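# Giltura: book launches and author talks, logged by hand

5 min read

Print | E-mail

Last updated: Saturday, August 1, 2026
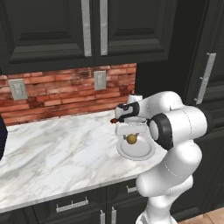 ## What's in here

Giltura is a plain table of book events. Launches, readings, panel talks, signings, poetry nights, the odd literary quiz at the back of a pub. Each row is one event on one day. There are 2,121 rows right now, and they all come from printed programs, flyers, newsletters and festival booklets that I've collected, been mailed, or begged off people over the years.

I started it because I wanted to answer a small, silly question (do debut authors really get stuck with the morning slots?) and I couldn't find anything I could sort by time of day. So I typed up one festival booklet from Arnach, then another one, and then I'd lost a winter to it. You know how it goes!

It's all about the events themselves. No reviews, no sales, no book texts. If you want to know who wrote what, a library catalog will do you far more good.

## Files

- `events.csv` is the main table, one row per event
- `people.csv` has one row per speaker, host or reader, as printed in the program
- `venues.csv` has one row per room or tent, with the town
- `links.csv` ties people to events and says what they were doing there
- `sources.csv` lists every booklet and flyer I worked from
- `notes/` is my own scribbles, town by town, kept mostly so I can remember why I did things

Everything is UTF-8, comma separated, with quotes around any field that has a comma in it. Book titles are full of commas. And colons, and in one dreadful case a line break, which I took out.

## Columns in events.csv

| Column | What it holds |
|---|---|
| `event_id` | A short code, never reused, even if I delete the row |
| `date` | Year, month, day. Blank if the flyer only gave a weekday |
| `start` | Start time on the 24-hour clock |
| `end` | End time, often blank |
| `title` | Event title exactly as printed, typos and all |
| `kind` | launch, reading, panel, signing, workshop, poetry, other |
| `book` | Title of the book being launched or talked about |
| `venue_id` | Points to venues.csv |
| `price` | As printed, in local money, or `free` |
| `language` | Language of the event, if the program says |
| `source_id` | Points to sources.csv |
| `sure` | yes, mostly, no |

The `sure` column deserves a word. "Yes" means I had the printed page and it was clear. "Mostly" means I had to work something out, say a smudged time or a venue called just "the small hall" in a town with several. "No" means I typed it from somebody's memory or a blurry scan. There are 97 rows marked "no" and you should probably drop them if you're doing anything with numbers. I keep them because some of those evenings aren't recorded anywhere else that I know of, and I'd hate to see them go.

## How I decided what counts as a launch

This took me far too long. Programs call all sorts of things a launch. Sometimes it's a brand new book with the author on stage, a host asking questions, and a pile of copies by the door. Sometimes it's a paperback that came out two years ago and a glass of juice.

I went with the program. If the page says launch, `kind` is launch. If it says "in conversation" and mentions a new book but doesn't use the word, I put panel for two or more people on stage and reading for one. It's a blunt rule and I've gone back and forth on it, but at least you can undo it, since the printed title is always sitting there in `title`.

Events with music get their usual kind plus a line in the notes. A dance piece based on a novel went under other. So did the quiz.

## Names

People are spelled the way the program spelled them, in `name_printed`. Then there's `name_sorted`, where I've tried to settle on one spelling per person so you can follow someone from festival to festival. Accents stay. Please, please don't strip them when you open the file in a spreadsheet and save it again. I did that once and spent an entire December weekend putting them back.

I haven't merged two people unless a program gave me something solid to go on, like the same book or the same short bio. That means a few writers are surely in there twice. If you spot yourself in two places, write and tell me.

I also don't record age, gender, hometown or anything else personal, even when the bio gives it. You'll only find names and roles.

## Where the rows come from

Mostly Arnach, which has a big summer festival and prints a lovely fat booklet with everything in it. Next is Zudstead, where the events are run by bookshops and the flyers are charming and useless (one says "Thursday, after supper"). Lai is the smallest of the three. It has a reading series in the library, and a newsletter that some wonderful person filed in order and let me borrow by the boxful.

So it's lopsided! Please don't use Giltura to say anything about book events in general. It tells you about three places, and in those places it tells you about the events that somebody paid to print. School visits are barely in it. Online events aren't in it at all.

## Known problems

- Programs are plans. I have no way to know who canceled or which talk got moved into the bigger tent because of rain. A row means an event was announced and that's all it means.
- Arnach changed its booklet layout partway through, and the older ones don't give end times. Don't work out average lengths across the whole run.
- Prices are a mess. Some include the book, some include soup.
- Festival passes aren't handled. An event that was free with a pass has `free` in `price` and a mention in the notes.
- Zudstead has two bookshops with nearly the same name and I mixed them up in the first version. I've fixed every one I found.
- `language` is blank far more often than it should be. Programs tend to assume you know.

## Getting started

Download the folder, open `events.csv`, sort by `date`, and have a wander. That's really the best way in. If you're joining tables, go from events to links to people, in that order, and expect more rows than you started with because panels have several speakers.

If your software wants to turn `event_id` into a number, tell it no. Some of them start with zeros.

And if you only want a little taste for a class or a workshop, filter to Lai. It's tidy, it's short, and almost all of it is marked "yes" in the `sure` column.

## Using it and crediting it

Use it for whatever you like, paid or unpaid. I'd be glad of a credit along the lines of "Giltura, compiled by Arūnas Raudsepp," and gladder still if you sent me whatever you made. A student once turned the start times into a poster and it's up on my kitchen wall.

The booklets themselves aren't included, and I can't send scans. The designs and blurbs belong to whoever made them. I've only taken the facts: who, what, where, when, how much.

## Sending corrections

Corrections are very welcome, and so are shoeboxes of old flyers. For a correction, give me the `event_id`, the column, what it says now and what it should say, plus where you got it. "I was there" is fine as a source, I'll just mark the row "mostly" and thank you in the notes.

For new events, please copy the title off the page exactly, and leave blank anything the page doesn't tell you. I try to get to messages within 10 days, though summer is slower on account of all the book launches.

## Still to do

Next up is a second pass through the Zudstead flyers, then a proper list of publishers, which I keep starting and abandoning. I'd also like to split `workshop` into kids and grown-ups, as they really are different animals.

As for the morning slots: in the Arnach booklets, yes, debut authors do seem to land there more often than the established ones. My count is in `notes/arnach.txt`, and I'd love for somebody to check it.

Print | E-mail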